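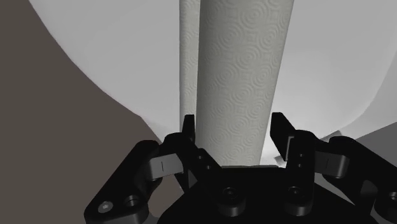
Simum Restroom Cell – known fault: roll release on curved surfaces

Status: open since September. Affects the paper roll placement task in the Simum simulation package, release 20 and later. Reported by Maham Jafri.

The sales sheet from Farnurex says this package lets you "prove a cleaning robot before you buy one." We have been running it for our own buyers and would not go that far. The arm picks up a roll of paper, carries it to the toilet and is supposed to leave it lying on the closed lid. In our runs it dropped the roll, let it creep toward the back, or closed on one side first and tipped it. The task log marked most of those as passed.

What the log calls a pass

The checker looks at two things: whether the fingers are open and whether the roll is touching the lid. It does not ask how much of the roll is on the lid, or whether it is still there a second later. Jaqueline Xolalpa went back through 1070 logged passes and found 40 where the roll ended up on the floor. Farnurex answered that these were "settling events." We call them drops.

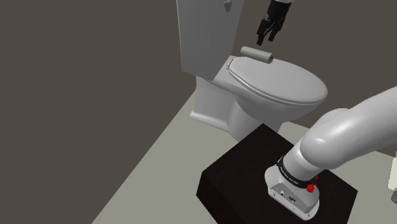 The second complaint is about grip. With the fingertips low on an upright roll, the hold is at one end and the rest of the weight swings above it. Paper in the simulator is a stiff cylinder, so it never crushes the way a real roll would, and a squeeze that looks safe on screen tells you very little about the squeeze you need on a job. Fault code 2074 (uneven finger contact) is meant to catch a bad hold. It is off by default – you have to turn it on in the gripper settings, and the manual gives it one line.

Safety note

Do not copy grip force or release height from this package to a real arm. Apolinar Ocampo asked Farnurex for the test data behind the default values and was sent a brochure.

Workaround

Turn on 2074. Set the release check to wait before it scores. Aim for the middle of the lid and keep the roll off the rear edge. None of this fixes the contact model.

A patch has been promised twice. We will change the status when we have run it ourselves. Send logs to Yareli Maldonado at the support desk, with the release number in the subject line.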